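Zwischenbericht zum Förderprojekt »Gradum«, 8. Oktober 2023

Hallo zusammen,

wie versprochen kommt mein Update zur EP, diesmal etwas länger, weil im August so viel passiert ist. Vier Tracks sind fertig gemischt, der fünfte (Arbeitstitel »Brirkon«) liegt noch bei mir auf der Festplatte und nervt. Der Drop kommt zu früh, die Vocals sitzen zu weit hinten, und ich habe jetzt 14 Versionen davon. Ich glaube, Version 9 war die beste, also gehe ich dahin zurück und fange beim Breakdown neu an.

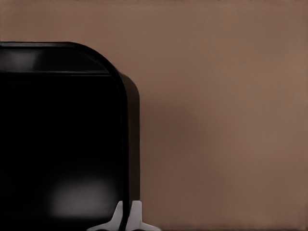 Glänzendes Schwarz mit abgerundeter Ecke und feiner Fuge.

Zum Geld: Fürs Mastering waren 700 Euro eingeplant, davon sind 300 als Anzahlung raus. Der Rest wird fällig, sobald alle fünf Tracks abgegeben sind. Beim Posten Artwork ist noch nichts ausgegeben, da warte ich auf zwei Angebote. Die Belege schicke ich gesammelt mit dem Schlussbericht, falls das für euch okay ist. Sonst bitte kurz melden!

Mit dem Label Plernunero bin ich mir mündlich einig, der Vertrag liegt aber noch unverschickt bei denen. Sie wollen »Gradum« zuerst als Single bringen und die EP sechs Wochen später. Ich hätte lieber alles auf einmal gehabt, aber gut, die kennen sich mit Trance-Releases besser aus als ich.

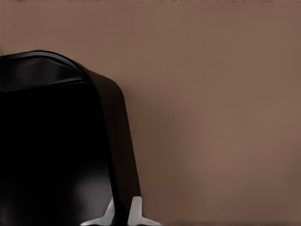

Live lief es besser als gedacht. Im Club Başaran durfte ich im August das Warm-up spielen, 300 Leute passen rein, und gegen Mitternacht war es richtig voll (ich habe vor Aufregung den ersten Übergang verhauen, hat aber keiner gebuht). »Gradum« kam als vorletztes Stück, und danach haben mich drei Leute nach dem Titel gefragt. Das hat mich sehr gefreut!

Offen sind also: Brirkon fertig mischen, Vertrag unterschreiben, Artwork vergeben. Beim Remix-Wettbewerb aus dem Antrag bin ich unsicher, ob wir den zeitlich noch schaffen. Können wir den ins Frühjahr schieben? Am Budget würde sich dadurch nichts ändern.

Liebe Grüße und bis zum nächsten Bericht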